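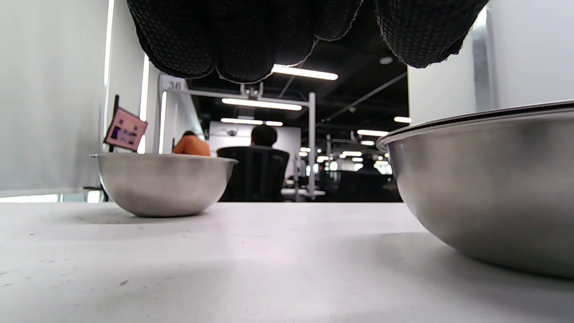 According to Hashini, the small bowl should always be weighed before the large one, and in May we were doing it in the wrong order. I checked my older pages and she is right.

Sunday, after lunch. Today only the steel bowls, on the white table. The scale from Trnka gives 87 g for the small bowl and 612 g for the large one. I repeated both and the second reading was the same for the small, 2 g higher for the large. Maybe I did not put it in the centre.

The textured gloves hold well on the rolled rim, but with them I do not feel when the bowl starts to turn. For the large bowl I prefer two hands. Sliding it leaves grey marks on the table – please lift.

To do: ask Bresmont for the price of four more small bowls. Wipe the table with the mild soap, the strong one makes it dull.

Filed under: Bench notes, Bowls and containers

Comments

Milagros Palomino: I also had the 2 g. The scale foot at the back is short, I put paper under it.

Hashini Matubbar: Please write the order on the cupboard door too.

Milagros Palomino: Done, in pencil.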